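Industrias musicales y acción colectiva
Apuntes de la sesión 7: el disco benéfico y su letra pequeña
Versión revisada el 13 de septiembre de 2023

Lectura previa: el dossier del caso Peltavano, completo. Los anexos también son el dossier, aunque vengan al final y en letra pequeña.

1. Qué entendemos por disco benéfico

Un recopilatorio cuyos ingresos, en todo o en parte, se destinan a una causa. La expresión «en todo o en parte» nos va a ocupar media sesión. En la portada suele leerse «a beneficio de», fórmula que no compromete a casi nada: no dice cuánto, no dice cuándo y no dice si antes cobra la imprenta.

Conviene separar tres modelos. En el primero, los artistas graban material nuevo. En el segundo, ceden una grabación existente, por lo general una toma en directo o una cara B que llevaba años esperando su oportunidad y que quizá podía haber seguido esperando. En el tercero hay una sola canción colectiva, con muchas voces y un estribillo que se entiende a la primera. Los costes, los permisos y los problemas de ego son distintos en cada caso; los últimos no los trataremos porque no entran en el examen.

2. Quién cede qué

Error habitual en los trabajos del año pasado: «el grupo donó la canción». Una canción contiene al menos dos derechos, el de la obra (autores y editorial) y el de la grabación (normalmente el sello). El intérprete puede estar entusiasmado y no tener potestad para ceder ninguno de los dos. La cesión típica fija territorio, plazo, formatos y destino de los ingresos. Si falta alguno de estos puntos, el disco acaba descatalogado sin que se sepa bien por qué.

3. El caso Peltavano

El sello Peltavano publicó en diciembre un doble recopilatorio para financiar locales de ensayo en Hultport tras el cierre de los municipales. Datos del dossier:

Tirada en vinilo: 200 ejemplares numerados.
Descargas de pago en el primer trimestre: 2155.
Porcentaje de los ingresos netos destinado a la causa: casi el 30.
Artistas participantes: véase el anexo, que incluye a Jetatska dos veces, una con su nombre y otra en un remix.

La nota de prensa hablaba de «los beneficios íntegros». El contrato hablaba de ingresos netos, una vez descontados fabricación, distribución, promoción y «gastos generales». Ambas frases pueden ser ciertas a la vez, y ahí reside el interés del caso. Les pido que localicen en el contrato la definición de gastos generales. Les ahorro la espera: no está.

El vinilo se agotó y dejó muy poco margen. La descarga, que apenas apareció en la promoción, sostuvo el proyecto. Es un patrón frecuente: el objeto da la foto y el archivo paga el alquiler.

4. La causa como promoción

Pregunta incómoda para el debate: ¿quién gana visibilidad? En el dossier de prensa de Peltavano hay páginas enteras sobre la gira de Yuan y un párrafo sobre los locales de ensayo. De ahí no se deduce mala fe — las giras tienen agencia y los locales de ensayo, goteras —, pero sí una jerarquía. Al leer una campaña de este tipo, midan el espacio que ocupa cada parte antes de fijarse en los adjetivos.
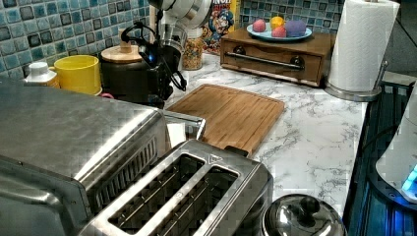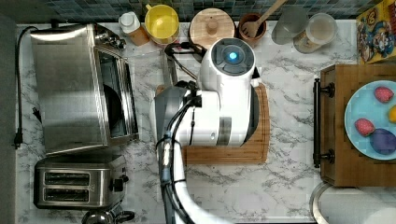 5. Para el comentario escrito

Elijan un disco benéfico, de cualquier época y género, y respondan en un texto continuo a lo siguiente. Qué modelo de los tres sigue. Quién figura como titular de las grabaciones en los créditos. Qué promete exactamente la portada y qué promete la contraportada, que rara vez coinciden. Si existe una rendición de cuentas pública y dónde se encuentra; «no la he encontrado» es una respuesta válida siempre que expliquen dónde buscaron.

No hace falta que el disco les guste. Tampoco que lo detesten: otros años he recibido comentarios muy divertidos sobre estribillos ajenos que olvidaban mencionar un solo contrato, y los calificé como corresponde.

Las citas, con fuente. Los créditos se copian del disco o de su libreto; los que circulan por foros de aficionados están hechos con mucho cariño y con bastante imaginación. En la próxima sesión pasamos a los conciertos benéficos, donde a todo lo anterior se suma el seguro de cancelación. Traigan leído el anexo segundo.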